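Closed Technical Test for Skelby: Call for Participants

We use cookies to remember your preferences and to measure traffic. Accept all | Manage settings

Inon is looking for players to take part in a closed technical test of Skelby, a five-on-five arena game for PC and mobile. The test opens in December. It covers matchmaking, reconnection after a dropped session, and cross-play between the two platforms. Story content and the ranked ladder are not included in this build.

There are 2000 places: 1000 for PC and 1000 for mobile. Each account is tied to one platform for the duration of the test. Players who own both should apply with the device they use more often.

Requirements

Applicants must be 18 or older and have a stable internet connection. Mobile devices need at least 4 GB of memory. PC players need a graphics card with current drivers and a wired or 5 GHz wireless connection. Controllers work in the PC build, but button remapping is not finished and reports on it are not needed.

Prior experience with the genre is not required. Matchmaking has to be tested across a wide range of skill, and new players are underrepresented in the applications received so far.
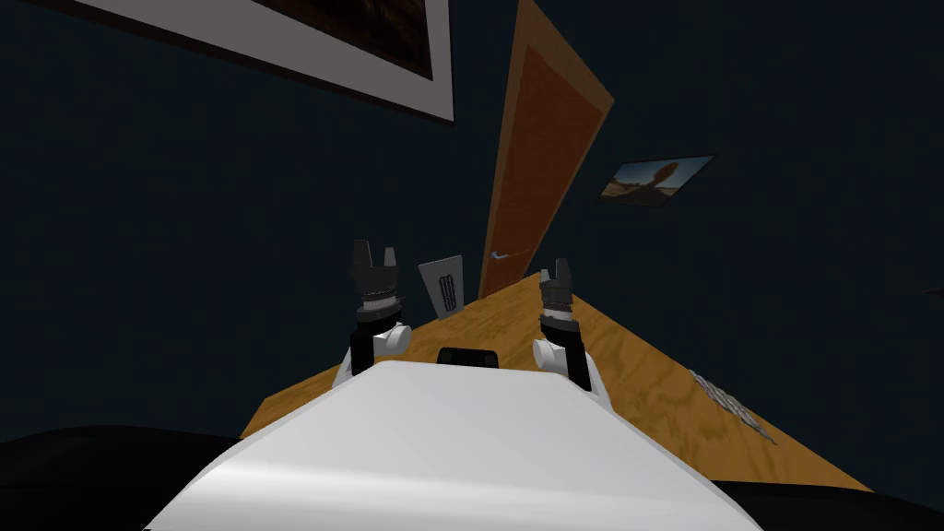 Participants are expected to complete at least 12 matches, spread over more than one session. Servers will be open from 16:00 to 23:00 Central European Time. Outside these hours the client will start, but the queue is disabled. Short interruptions should be expected while server settings are changed.

After each match the client shows a form with four questions on delay, team balance, hero selection time and crashes. Completing it is mandatory. Longer reports can be submitted through the test forum and should include the build number and the match ID. The current build is 1298. Reports from older builds will be closed without a reply.

Two maps are available, Tolldale and Kjærgaard. Tolldale is close to final. Kjærgaard still uses temporary textures, and the lower lane has known collision errors near the second tower.

Confidentiality

All participants sign a non-disclosure agreement before receiving a key. Streaming, screenshots and public discussion of the test are not permitted. Progress will be erased when the servers close.

Compensation

Participation is unpaid. Players who complete the required matches and forms receive the full hero roster at launch, plus an account badge. Keys may not be sold or transferred.

How to apply

Fill in the application form on the Skelby account page and attach a system report (PC) or the device model and operating system version (mobile). Selection is handled by Harpreet Lapointe and Mulugeta Tufa. Keys are sent by email in several waves, and an application that misses the first wave stays in the pool for the next.

Questions about eligibility go to Mahlet Derese in player support. Technical questions about the client go to Rupert Koller. Please put "Skelby test" and your platform in the subject line.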